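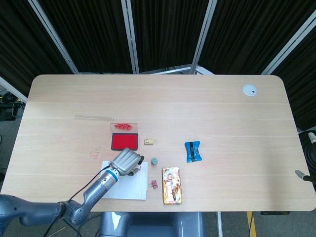
Open day notes, Perkport bench
Dec 11, 2024

Stamp station ran from opening to close, 15 minutes a group. The Dustside people came first and wanted to know if it could sign for parcels. Told them to ask again in June.

Table: red pad in the middle, lined paper near the front edge, ruler farther back. The paper will not stay square. There is a faint red mark on the tabletop left of the pad, which two visitors took for a calibration target. I let them. Try alcohol on it before the Spahić visit.

Eraser and cube stayed out for the sorting demo. The snack packet and the blue candy wrapper drew more questions than the gripper did — one kid asked if it eats.

Lalevell script held up, though approach speed is still set for nervous adults. Cycle counter at close: 1,553. Handouts printed: 400. Handouts left: most of them.

To do: tape for the paper, fresh ink, put the pink clip back in the drawer.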